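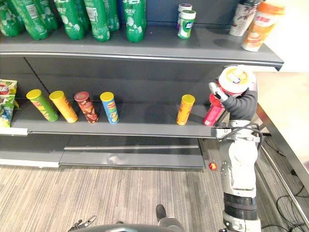
Ok quick one because I have to be out the door by 6 and I haven't packed. I quit soda in February. Not for a challenge, not for an app. My dentist made a face and that was enough.

Some of you asked how it's going so. Notes.

Week one was bad. Headache from lunch till bedtime, every day, and I was rude to everyone at work. I'd been on two cans before noon and didn't count those as drinking soda, they were just "morning". If you're on that much, taper. I did not taper. Dumb.

Week two, better. Slept like a rock. Also started eating crackers at my desk like a horse at a feed bag, so watch out for that. The hands want something to do. I chewed a lot of gum. I chewed so much gum my jaw clicked.

What I drink now:

Fizzy water with half a lime. The lime matters. Bottled lime juice tastes like floor cleaner to me but my sister swears by it so try it I guess.

Cold tea. Make it the night before, big jar, 2 bags, leave it in the fridge. Don't boil it and then chill it, goes bitter. Peach if you can get it.

Plain water with meals. Boring. Fine.

Tried the Firkus drops everyone was on about, the ones you squirt in a bottle. Nope. Tasted like a candle. Gave them to my nephew who puts them in milk - I can't talk about it.

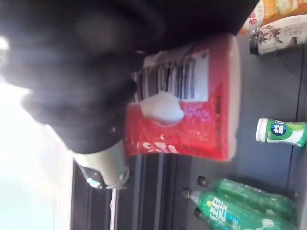
The hard part is stores, not home. At home there's none in the fridge, end of story. But I stop for gas or a stamp or whatever and there's the cooler humming away at me right by the register. Eduardo Cardoso (old readers know him, did the bike trip with me) told me to walk in with exact change for the thing I came for and leave the card in the car. Sounds silly. Worked probably 9 times out of 10. The tenth time I went back out and got the card.

So yes I slipped. Had one at the movies, a big one, and it was way too sweet and I finished it anyway. Then one on a Monday after a truly rotten meeting. Didn't even enjoy that one, I was mad the whole way thru. Back on the tea the next morning, no drama.

Money. I kept a tally on the back of an envelope for the first while and then lost the envelope. It was more than 50 bucks in the first month and that's all I can swear to. Spent it on running socks. I don't run. Long story, different post.

Teeth - went back for the checkup and she said "hm, okay" which from her is a parade. Still have a spot on a back molar she's watching. Skin the same. Weight the same, thanks to the crackers. Stomach much better, I used to get a burn at night and thought that was just being over forty. Haven't had it in weeks.

People keep asking about diet soda. I dunno. For me it's the same door, I'd be back on the real stuff by Friday. If it works for you then great, drink it, I'm not your mom.

Next up is sugar in coffee and I'm not looking foward to it. Down from three spoons to two. Might stay at two until fall.

Comments are open but I won't see them till I'm back. If you have a cold tea recipe that isn't peach please leave it, I'm getting sick of peach. Mint ones too. Ok, packing.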